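Do clip-on heatsinks do anything for a small board computer?
Project report, Embedded Systems Workshop
Group 4: Tiina Manninen, Eero Seppälä, Aarne Nurmi
Supervisor: Leena Miettinen

This site uses cookies to remember your settings. Accept | Manage preferences

1. Why we did this

Shops sell small aluminum heatsinks for single-board computers, and the product pages promise a lot. The Cevunel kit we bought says it "prevents slowdown under load." We wanted to know if that claim holds for the kind of work our course server does, which is mostly compiling student code and serving a few web pages. Two of us expected no useful difference. Aarne expected a big one, and he paid for the kit.

2. Setup

We used one board, one power supply and one memory card for the whole project. The load was Nulero, a script Arvo Hakala wrote for last year's group, which compiles the same source tree over and over and writes the CPU temperature and clock speed to a text file once per second. A run lasted 300 seconds. Between runs we let the board sit idle until the reading stopped dropping.

We ran it bare, then with the heatsink, then with the heatsink inside the closed Lollness case that came with the kit. We did not randomize the order, and we should have. All the bare runs were done in the morning and the case runs were done late in the day, when the lab is warmer.

3. Problems with the readings

The temperature comes from the sensor on the chip itself. We had no second instrument to check it against. It also moves in steps, so a graph of it looks like stairs, and small differences between two runs may only be one stair. Anyone comparing their numbers with ours should keep that in mind.

We also lost part of a Thursday session when the log file filled up with blank lines. We kept 1,608 usable readings out of everything we recorded. Of those, 502 are from the bare board. The rest are split unevenly between the other two setups, mostly because we ran out of lab time.

4. Results

The heatsink made the board heat up more slowly. That part is easy to see in the plots. By the end of a run, though, the gap to the bare board had shrunk a good deal, and a longer run might have closed it further. We can't say, as we never did one.

The clock speed stayed at its maximum in both open-air setups, so for our load there was no slowdown to prevent. In the closed case it dropped now and then near the end of a run - with the heatsink still on. The case seems to matter more than the heatsink, but see the point above about the warm lab. 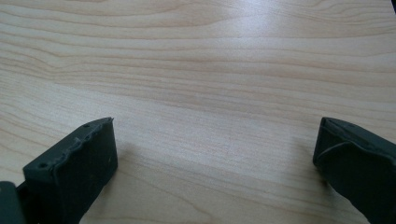 Figure 1. Wooden tabletop, light finish.

5. What we would change

Run each setup for at least an hour, mix up the order, and log the room temperature next to the chip temperature. Kokkonen, the lab next door, has a thermometer that can do this over USB and we only found out in the last week. We would also test a fan, although Eero thinks the noise alone rules it out.

For the course server we recommend leaving the board bare and out of the case. We would not spend money on the kit based on these results, and we would not trust the results very far either.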